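Stickers belong on furniture, and I'll say so to anyone who winces at them. I grew up in a house where a sticker on a door meant a telling-off and an evening with a bowl of soapy water, so perhaps this is a late rebellion. But I've come round to thinking that a plain beige front is a bit of a waste, and that a butterfly and a clapperboard do more for it than another coat of paint ever would.

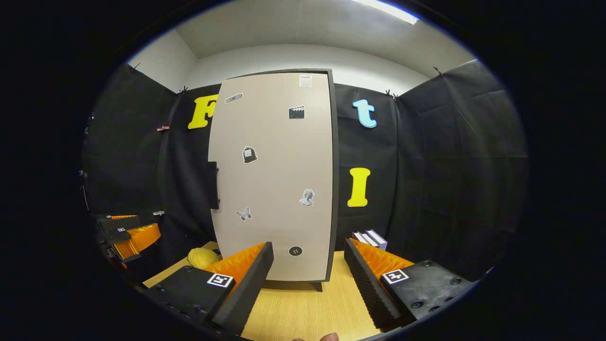 Arnarus Dzene

What I like is the restraint! The stickers are mostly black and grey, with plenty of bare beige left between them, and then the big yellow and pale blue letters on the black cloth get to do all the shouting. If the stickers were bright as well you'd have a headache by teatime.

My own cupboard in Trolden is far less tasteful. I started in August with a pack of 20 from the market, stuck three on the door and then stopped for a week to think (I recommend this). The friends who tut at me paid 1,150 for a sideboard from Lanberg and now won't put so much as a mug on it. Each to their own, but I know which of us is enjoying the furniture more.

And the statue's head is my favourite of the lot. A bit of classical culture just above a button – why not?

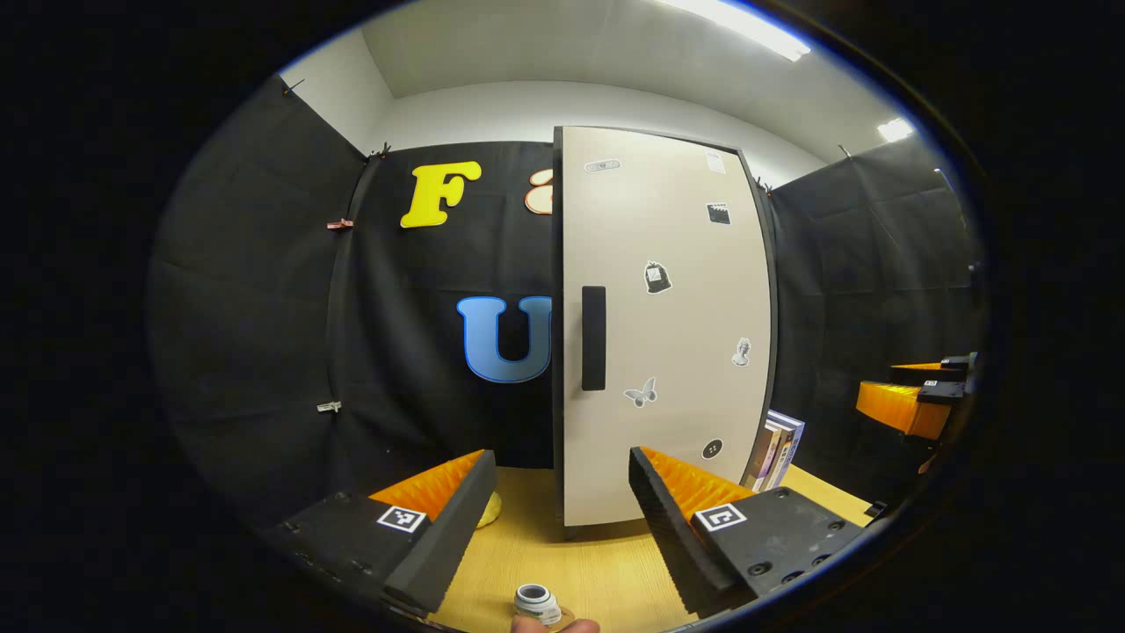

Won't you be sorry when you want to take them off?
Maybe a little, but a warm hairdryer and some patience shift most paper ones, and a faint mark on a cupboard door has never spoilt my day. I'd sooner scrub at it for an evening than look at a blank door for years.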